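Keeping house in a small, dusty town

By Bello Akinola
Nov 29, 2025

When we bought the place in Pasley (population 252, if you count the people who go south for the winter) the fellow handing over the keys told me to buy a good broom. I laughed. I have since gone through more brooms than I care to admit, and I've picked up a pile of little habits from the neighbours, who have been at this a lot longer than I have. I get asked about them often enough that I'm finally typing them up. They're for old houses on open ground with gravel streets and wind, but I expect most of them will work anywhere.

Dust

Start with the windows on the windy side. For us that's west. Run a damp finger along the bottom of the sash and if it comes up brown, there's your leak. Felt weatherstrip is cheap and works fine on the old wooden double-hungs, and it peels off in spring without taking the paint with it. The foam kind goes to crumbs after a summer in our sun.

Watch for the water truck. In July the town wets down the main street, and for a couple of hours afterward you can have every window open and hang out your sheets! The rest of the week I open up early and shut everything by mid-morning, before the grain trucks get going.

Two mats at every door, a coarse one outside and a big washable one inside. Bigger than you think. You want people to take two full steps on it without trying. I cut mine from a carpet end I got at Joltholm, the hardware place on the highway, and it has outlasted anything I ever bought with a border and a picture of a duck on it.

Damp mop, hardly wet at all. If you slosh water on a dusty floor you get mud, and then the mud dries in the cracks between the boards and you're digging it out with a butter knife. Sweep first, then mop, and change the water as soon as you can't see the bottom of the pail.

Pleated lampshades are a mistake out here. If you've got one already, a clean dry paintbrush gets into the folds – a two-inch one with soft bristles. Smooth fabric shades I do with a lint roller. Turn the lamp off and let it cool first, or the sticky sheet leaves gum behind.

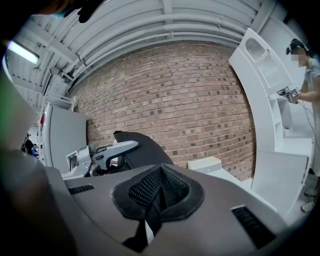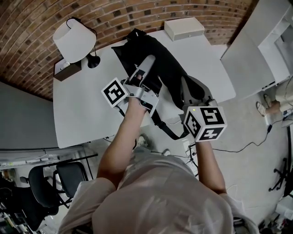
Second picture: lamp with a white drum shade, at the far left of the table.

Furnace filters. Ignore what it says on the package about months. Hold it up to the light, and if you can't see the light, change it. During harvest I go through them at a shocking rate, so I buy a box at a time and write the size on the furnace in marker, because I will stand in that aisle and not remember it.

Hard water

Ours comes out of the ground with half the ground still in it. The kettle gets white vinegar and water, half and half, brought just to the boil and left overnight. Rinse it twice and throw out the first pot of tea unless you like it sharp.

For the shower head, tie a sandwich bag of vinegar around it with an elastic band and go to bed. Don't leave it longer than that on a coloured or brass finish. I took the shine off a lovely old tap that way and I still feel bad about it.

Towels get stiff as boards. Use less soap, not more, and give them a good snap before they go on the line. A half cup of vinegar in the rinse helps a bit. My neighbour says washing soda is better and we've agreed to disagree.

The long shopping trip

We have a post office, a rink and a gas pump that mostly works. Groceries are in Fitzgerald, 100 km each way, so you learn to plan. I keep a list on the inside of the pantry door and the rule in our house is that whoever opens the last one writes it down. (The rule works on one of us.)

Buy the flour and sugar in big bags but don't store them in the bags. Food-grade pails with screw lids keep out the mice and the damp both. Freeze new flour for three or four days before it goes in the pail and you won't have bugs hatching on you in spring. Let it come back to room temperature still sealed, so it doesn't sweat.

Milk freezes fine. Pour a little off the top first to leave room, thaw it in the fridge, shake it hard. Good for porridge and baking, not so nice in a glass. Grated cheddar freezes well too, and so does butter. Sour cream does not and I wish I'd asked someone before I tried it.

Bring a cooler even in winter. In winter it's to keep the lettuce from freezing in the back of the truck.

Mice

They come in when the crops come off, every year, and it doesn't matter how clean you are. Go around the foundation with a pencil. Any hole the pencil fits in, a mouse fits in. Stuff it with steel wool and then caulk over the steel wool, and check where the gas and water lines come through, behind the stove especially. I paid 900 dollars to a company for advice in our first fall and most of what they did was what I've just told you.

Peppermint oil makes the basement smell like candy. The mice didn't seem to mind.

Power cuts

The line to town comes a long way across nothing, and it goes down a few times a winter. We keep one drawer for it and nothing else is allowed in that drawer: flashlight, spare batteries, matches, a deck of cards, a hand can opener, and the number for the power company on paper. Fill a couple of jugs when you hear a storm is coming, as the well pump quits when the lights do.

Leave the freezer shut. A full one will hold for two days, so if yours is half empty, fill the gaps with pop bottles of water. Leave some room at the top of each for the ice.

I have a Stirkurberg lantern that came with the house, a big ugly enamel thing, and it takes a splash of lamp oil and burns all evening. Trim the wick straight across and then nip the corners off and it won't smoke up the glass. Crack a window if you're burning it for long and make sure your CO alarm has a battery in it.

Odds and ends

Candle wax on a stiff zipper. Rub it along both sides, work it up and down, done.

Gumbo on boots should be left to dry. I know it's tempting to wipe it. Let it dry on a newspaper, knock the boots together outside, then brush.

For a squeaky floorboard, sprinkle talcum powder in the joint and walk it in. It lasted the better part of a year on our stairs and then I did it again.

If the back door sticks in a wet spell, don't plane it right away. Wait for it to dry out, or you'll have a gap you can put your hand through come January. Rub a bar of soap down the edge to get you through.

I still haven't found anything that gets canola dust off a white porch ceiling. If you have, write to me.

Last updated: Nov. by B.A., added the bit about flour
Contact | Copyright Bello Akinola, Pasley | Back to top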